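Brollus Forums > Builds and Projects > Handheld gripper build: finger mount, round objects, camera angle

Page 1 of 1

zaugg_bench
Member, 177 posts

Starting a thread for the handheld gripper so I stop clogging up the general one. Short version for anyone new: it is a gripper you hold and work with your own hand, with a wide camera on top, and I use it to record demonstrations for the arm I have not finished yet. Printed body, two fingers, V mount in the middle.

Status as of 9th August:

Body is on version four. Gray filament, same roll as before. The split in the mount is wider than in version three and the fingers no longer rub on the way in.
Ribs inside the V stayed. I tried a smooth one and did not like how it flexed.
Firmware logs finger width and camera on one clock now.

What I need help with is cylinders. Flat things are fine. Anything round with some polish on it wants to roll out toward the tip when I lift. Fingers are plain white TPU, thin, no pads. Ideas welcome.

plavau
Member, 984 posts

What infill on the fingers? If they are solid they will not wrap around anything. I ran gyroid at a low percentage on mine and it helped a lot with round stock.

zaugg_bench
Member, 177 posts

Solid. They are too thin for infill to mean much, it's all walls. I could go thicker but then they block more of the view.

Trulance
Moderator

Thicker fingers block the view less than you think if the camera is high enough. How far is your lens from the mount? On mine it's 17 cm and I can see both tips at full open.

zaugg_bench
Member, 177 posts

Shorter than that. I don't want to go to 17, the whole thing gets top heavy and my wrist gives out after half an hour. I weighed it last night and it's 758 grams with the battery, which is already more than I planned for.

ebrunton
Member

758 is a lot to hold out in front of you. Where is the battery? I put mine on a belt clip with a cable up the sleeve. Looks silly, works fine.

zaugg_bench
Member, 177 posts

In the handle. I thought about the belt but I move around the table while recording and I already have one cable too many.

rezaul_k
Member

On the rolling: pads, not infill. Self-adhesive silicone bumper sheet, cut to strips, one on each finger. Replace it when it gets dusty. I did the gyroid fingers too and they wore out at the root in a couple of weeks. Sorry plavau.

plavau
Member, 984 posts

Mine have been on since April and they're fine. What were you picking up, bricks?

rezaul_k
Member

Spray cans, full ones. So yes, heavier than most people's test objects. I still think pads first is right. It takes ten minutes and he doesn't have to reprint anything.

plavau
Member, 984 posts

Ten minutes and then the silicone peels at the tip because there's nothing to wrap it around. He said the fingers are thin. I'd reprint.

Trulance
Moderator

Both are cheap to try. Zaugg, do the pads tonight and the reprint after, and post which one held. Also please fix the camera before you record a big batch. A lot of people here tuned fingers for a month and then moved the lens, and all the old recordings had to go.

zaugg_bench
Member, 177 posts

Fair. The lens is the part I'm least sure of. It's a very wide one and I get my own housing across a good part of the picture, plus most of the room. I can mask the housing in software since it never moves. The room I can't.

ebrunton
Member

Do you want to mask the room? I leave mine in. The tracking needs something to hold on to, and a plain wall gives it nothing. I had far more dropouts facing the blank end of my garage than facing the shelves.

rezaul_k
Member

Agree with Elsie. Leave the room in. What I would worry about is the tablecloth. A repeating check is bad for feature matching, one square looks like the next. I lost tracking over graph paper once and it took me an evening to work out why.

ebrunton
Member

I've used a checked cloth with no trouble. If the lens is wide enough the cloth is only part of what it sees. Graph paper filling the view is a different case.

rezaul_k
Member

When you come in close to grasp, the cloth is most of what it sees. That's when you need the tracking.

zaugg_bench
Member, 177 posts

I'll run it with the cloth and with it off and compare. The cloth is there so small parts don't bounce, so I'd like to keep it if I can.

plavau
Member, 984 posts

Before you do that, can we see what the camera sees? Everybody is guessing at the lens height and how much housing is in there. One raw frame, no cropping, no rotating.

Trulance
Moderator

Seconded. Put a round object at the fingers if you have one handy.

zaugg_bench
Member, 177 posts

Raw frame attached. No pads, body version four. The sensor is mounted sideways on this one and I haven't put the rotation in yet, so floor is left and ceiling is right. The purple thing is the cylinder for the rolling test.

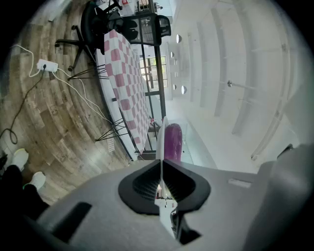
Raw frame, no crop, no rotation. V mount and finger at the bottom, checked cloth behind.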